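Varnarmont Toy Library: Progress Report to the Gomolmont Fund
March 1, 2019
Prepared by Damilola Isah, coordinator
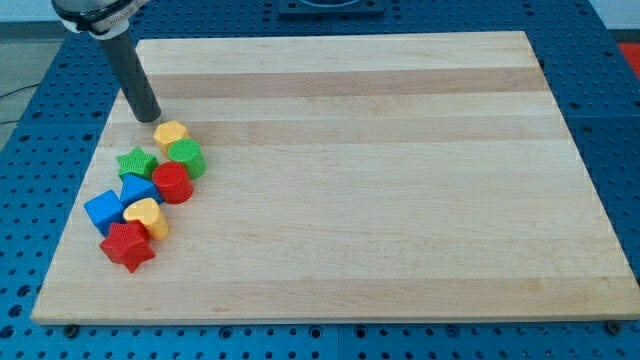
Where we are

The toy library has been open since January, which is later than the application promised and earlier than our landlord believed. We have 65 member families. The application said we would have 20 by now, so either we are doing well or I am bad at forecasting. Please read the budget section with the second possibility in mind.

Members borrow two toys at a time for three weeks. Most bring them back. The overdue list stands at 11 items, and one of those is at my sister's house, where I am told it is "in use."

The collection

Blocks and simple wooden toys go out the most. Anything with batteries goes out once, and then the parents have a quiet word with us. We have stopped accepting battery toys as donations, apart from the drum, which was left on the doorstep overnight and cannot be traced.

Inna Pavliuk has finished the catalog. Every toy now has a number, a bag and a card listing its pieces. Jigsaws are checked on return, a job Inna describes as character building and has twice tried to give to me.

Money

We have spent the shelving line in full and gone over on cleaning supplies. The first quarter's estimate for wipes was made by people who had not met toddlers. To cover the gap we would like to move part of the printing line, as the leaflets came in cheap (one color, and not a popular one). The form for this is attached.

Premises

The heater works on one setting. Stepan Zinchenko has looked at it and says it is safe, and also says he would not have bought it. The ramp was done in February and strollers no longer have to be carried up the steps.

What did not go well

The grandparents' morning drew 9 people, all of them friends of Halyna Hrytsenko, who had a lovely time and borrowed nothing. We will try it again at a later hour and with a sign on the street.

Next quarter

Open a second afternoon, replace the returns bin, and get the drum out on loan to somebody. We would welcome a visit from the Fund. Please call first, as the doorbell is on the list too.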